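## 4. The Sorting Task, and What We Think It Shows

The build reported in this paper was made in a shared workshop in Gatport, on evenings when the two benches at the back were free. Its goal was modest. We wanted a fixed arm, assembled from mail-order servos and printed brackets, that could clear household litter off a soft surface and drop it in a bin. Kanagaratnam had argued that the soft surface was the interesting part. Whitfield and I thought it was mostly a way of making an easy job look hard, and part of this section is an account of how far each side had to give ground.

Training material came from hand-held grippers used in home kitchens. A person holds one in each hand, picks things up, puts them down, and the arm is later asked to do something similar. We have seen strong claims made for this method by other hobby builders, including the Brarnoseo write-up that first got our group interested. The claims usually rest on a short clip and a success rate with no list of what was attempted. Figure 1 shows one of the kitchens during the task, with a crushed red can held in one gripper and thin plastic between the pads of the other.

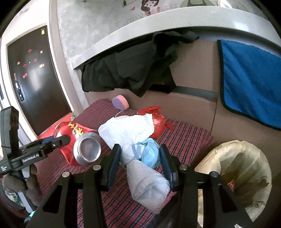 **Figure 1.** Clearing crumpled plastic, paper and a can from a cloth-covered seat with two hand-held grippers.

Our first complaint concerns weight and stiffness. A person squeezing a grip feels when a thing gives way. The arm we built feels nothing; it reads motor current, which on servos of this price is close to noise. Escobedo wrote a filter to smooth the readings and reported that it helped. When Lindgren repeated her test with the filter turned off, and without telling her which runs were which, she could not pick out the filtered ones. We left the filter in the code and make no claim for it.

The second complaint is about counting. We logged 545 attempts over the spring and into June. An early draft gave a single success rate of 91 percent, and that number is correct if a success means the pads closed on something and lifted it. If a success means the item ended up in the bin, the rate is lower, and we can't give it with confidence, as 16 of the log files were overwritten when the workshop computer was moved. They were from the same week, and we remember it as a bad one. A reader should take the higher number as a ceiling.

Thin plastic was the worst of it. Bags folded under the pads, clung to them, or came up with a pinch of cloth attached. The pads we cast ourselves did poorly here. Valtonen replaced them with a softer batch, which gripped better and tore sooner, and nine of the later sessions were stopped early to glue one back on. None of this appears in the training material, where a person simply tries again from a different angle and thinks no more about it.

We also doubt that the arm learned much about the cloth. In the workshop we stretched a blanket over a padded bench to stand in for the kitchen seat. Kanagaratnam expected the arm to cope with folds. It did, as long as the folds lay where she had put them in practice. Once Whitfield pushed the blanket toward one side, the pads went to the old heights and closed on air. Her view is that more kitchens would fix this. Mine is that a cheap depth sensor would fix it sooner, and neither of us has tested the idea.
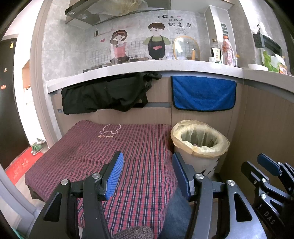

*Would a builder at home do better to skip the hand-held data and write the motions by hand?*

For a fixed arm with one bin in one place, we think so. Lindgren scripted a version in two evenings that handled cans and paper cups as well as the trained one did. It failed on bags every time, and the trained arm failed on them only most of the time, so the gain is real but small for the hours it cost.

Where the trained version did earn its keep was in approach angle. It came in low and slightly to one side, something none of us had thought to script, and it knocked fewer items over. Escobedo has since copied that angle into the scripted version. We have not run the comparison again, and until we do, the results in Section 5 should be read with the older script in mind.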